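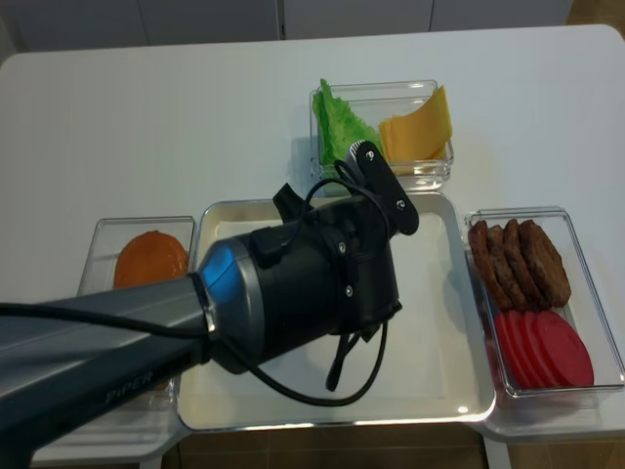
2024-04-05, burger cell, Clurau bench

Writing this down while I'm still annoyed, so forgive the tone. The arm stopped dead on run 176, halfway over the tray, with a joint 5 overcurrent, and it took me most of the afternoon to find out why (the Jemal logs were no help at all, they just said "motion aborted" 50 times in a row).

My first guess was the lettuce. It's always the lettuce! It stands up higher than anything else in the back container and the planner knows nothing about ruffly edges. But I took that container away, ran the same path with only the buns and patties out, and got the same fault in the same place. Then I slowed everything down to 75 percent and it went through fine, which sent me off in the wrong direction for an hour looking at acceleration limits.

What it really was: the cable to the gripper. There's a big loop of it that sags under the wrist and comes back up to the gripper body, and when the wrist rolls past a certain point on the way down, the loop pulls tight and joint 5 has to fight it. At low speed the current stays just below the trip level. At full speed, no chance. I powered down, rolled the wrist by hand and could feel it go stiff - should have done that first.

I looked back at my notes from November and we had nearly the same thing with the old Hornico gripper. Back then I wrote "shorten loop, add clip" and then evidently did neither. Sigh.

Done today:
- rerouted the cable with more slack at the joint and less hanging low
- capped wrist roll in the config so it can't wind up that far
- put the speed back to 100 and ran the patty pick and the tomato pick, no trips
- reset the fault counter, which was at 426 (!!) since the Ernavmont demo, so it has been complaining for a long while

Not done: the cheese pick. Ran out of time, and the slices were curling anyway. Also I don't love that a tight cable only shows up as an overcurrent. If the connector had let go first we'd have had a gripper with no power holding food over the tray, and I have no idea what the fingers do in that case. Please don't raise the trip level to get around this, whoever is on next. If it faults again, hit the stop, keep your hands out until the drives are off, then check the cable before you touch any settings.

Still need to order proper clips. The tape I used is already lifting at one end.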